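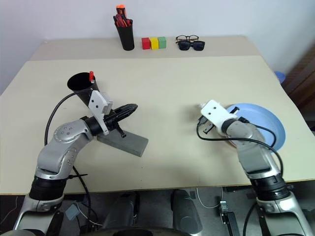
Re: [Clendside-users] Digest mode and duplicate posts
From: Chanida Petchrat
29/07/2018

Yupin Ongart wrote:
> Since the move to the new host I get every digest twice, once with
> threading intact and once as a flat list. Unsubscribing the old
> address did not help. Is it my filter or the list? Also, are the
> archives from before May gone for good?

It is the list. The import script matched subscribers on the full address string, case included, so anyone who had signed up with a capital letter was added a second time. You are in there as yupin and as Yupin. The first entry has MIME digests set and the second has plain, hence the two layouts.

I ran a comparison last night. Out of 2,349 addresses, 90 were case duplicates. I have merged them and kept the newer settings in each pair. If your digest now comes in the wrong format, change it on the options page and it should stay changed.

Two other points while I was in the config:

The digest threshold was set to 8 KB on the old Kurnness box, and the new one took the default. I have put it back. Busy threads will again arrive as several small digests in one day.

Message size limit is 400 KB, attachments included. Anything over that is held for a moderator, and the sender gets a notice. Please link to large logs - do not paste them in.

The archives are not gone. The old mbox has unescaped "From " lines in message bodies, and the archiver splits a message at each one. Wekar has a cleanup script that handles most of them, but it also breaks signed mail, so I am checking its output by hand before I rebuild the index. Old URLs will change. I will post a redirect map once the numbering is final.

If you still see doubles after the next digest, send me the full headers of both copies off list.

Chanida

3 replies | 0 shares
Last updated: 2 hours ago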